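**28 November 2022**

Bent tube samples, second batch. Picked up from where the June notes leave off.

Ashworth sent the new elbows in a plain carton, no drawing. Same matte gray as before as far as I can tell. Measured the bore on the first few: 26 mm at the open end. The old Suta pieces were tighter and needed a twist to go on the spigot, so check the fit before ordering more clamps.

Cleared the white table and wiped it down. The gray shows up well against it and small nicks are easier to see than on the green mat. Please leave the mat on the shelf until this batch is finished. 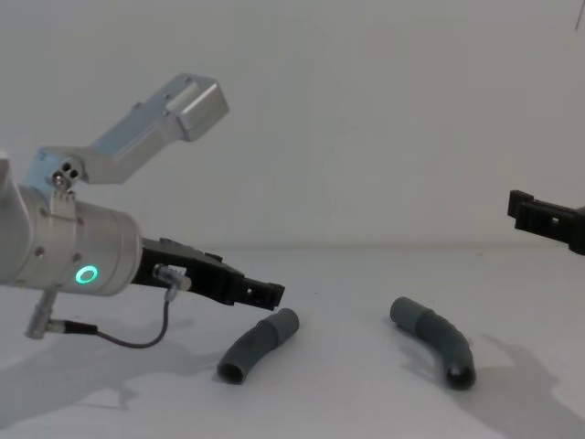 Sorting order for now is by bend first, then by end finish. Look into the open end before putting a piece in a tray. Two of the Suta ones had a burr on the inside lip and I only found it with a fingertip. Anything doubtful goes in the Plakero bin with a strip of tape on it. Don't trim it, Ashworth wants rejects back as they are.

Cut length on the straight stock is 300 mm, and the full order is around 800 pieces. Shelf space is going to be a problem. The lower rack still has the Fullo fittings on it and they could move to the back room.

To do:

- ask Ashworth for the bend radius in writing
- new labels for the trays, old ones are peeling
- try the clamp on a piece with the longer leg
- find the other bore gauge, it isn't in the drawer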